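Course notes, unit 6
Heat in the Home Kitchen
Instructor: Olga Sampaio
Reading for this unit: Heffernan, chapters on dry heat and moist heat

These notes follow the lecture, but they are not complete. Please bring them to the practical session and write your own remarks in the margin. Last November many students came with only the recipe sheet, and then the questions at the end of the session were difficult for them.

How heat arrives in the food

There are three ways in which heat moves, and in a kitchen we almost always have a mixture of them. Conduction is the heat that passes by direct contact, for example from a pan to an egg. Convection is the heat that is carried by a moving fluid. The fluid can be water, oil or air. Radiation needs no contact and no fluid. A broiler works mainly by radiation, and so does a toaster.

Students often ask me which one is the best. I cannot answer this question in general. A thick piece of meat and a thin slice of bread need different treatment, and the same oven can be excellent for one and poor for the other.

Please remember also that the heat must travel inside the food after it has arrived at the surface, and this second part of the trip is nearly always conduction. It is slow. If you make the oven hotter, the surface will be brown sooner, but the center will not follow with the same speed. In the lecture I used the example of a potato. When you cut the potato in halves, you shorten the way to the center, and this helps more than a higher setting.

Moist heat and dry heat

Boiling, simmering, steaming and poaching are called moist heat. At normal pressure the water does not go above its boiling point, so the surface of the food stays below the temperature where good browning begins. For this reason a boiled chicken is pale. It can be very tender and have a good taste, but it will be pale.

Baking, roasting, broiling and frying are called dry heat. It surprises some people that frying is in this group, because oil is a liquid. The word "dry" means here that there is no water as the cooking medium.

Braising uses both. First we brown the meat in a hot pan, then we add liquid and put on the lid. In the exam you may place braising in a group of its own, but then explain why.

Small ovens and large ovens

A small countertop oven has its heating elements close to the food. The radiation part is therefore strong, and the top of a cake may become dark while the middle is still soft. Put the rack on a lower level if the model permits it. Cover the top with foil when the color is already good, and take care that the foil does not touch the elements.

A large oven is slower to warm up, but its walls hold more heat, and when you open the door the temperature recovers better. In a small oven every look inside costs you something. Look through the glass as much as possible.

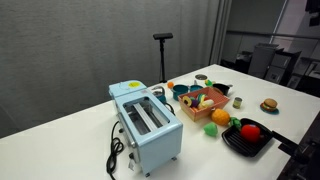 SECTION 6.4: POWER, ENERGY AND TIME

On the label of each heating appliance you find its power in watts. Power tells us how quickly the appliance can give energy. It does not tell us how much energy the whole meal will need, and these two things are often confused in the written work.

Let us take a kettle of 3000 watts. If it runs for 6 minutes, it uses 300 watt-hours, or 0.3 kilowatt-hours. The calculation is 3000 multiplied by 6 and divided by 60, as we have minutes and we want hours. A smaller kettle with half of the power will need a longer time for the same water, and the energy will be almost the same. It will be a little higher, because during the longer time more heat escapes through the walls.

For ovens the calculation is less simple. The thermostat switches the elements on and off, so the oven does not take its full power during the whole baking time. Róisín Doherty asked in the lecture how we can then know the real use. The easiest way is a plug-in meter. Write down the value before and after, and make the subtraction.

Fahrenheit and Celsius

To go from Celsius to Fahrenheit, multiply by 9, divide by 5, and add 32. For the other direction, subtract 32 first, then multiply by 5 and divide by 9. A common mistake is to subtract at the end.

Two values to check yourself: 50 degrees Celsius is 122 degrees Fahrenheit, and 416 degrees Fahrenheit is a little more than 213 degrees Celsius.

For the practical session

Work in pairs. Each pair bakes the same dough on two rack levels and keeps a record of the color of the top and the bottom. Write the time when you put the tray in and the time when you take it out. Use dry oven gloves, as a wet cloth lets the heat pass to the hand very fast.

Ciarán Breathnach will collect the record sheets. If you are absent, please write to him before the session and he will give you another place.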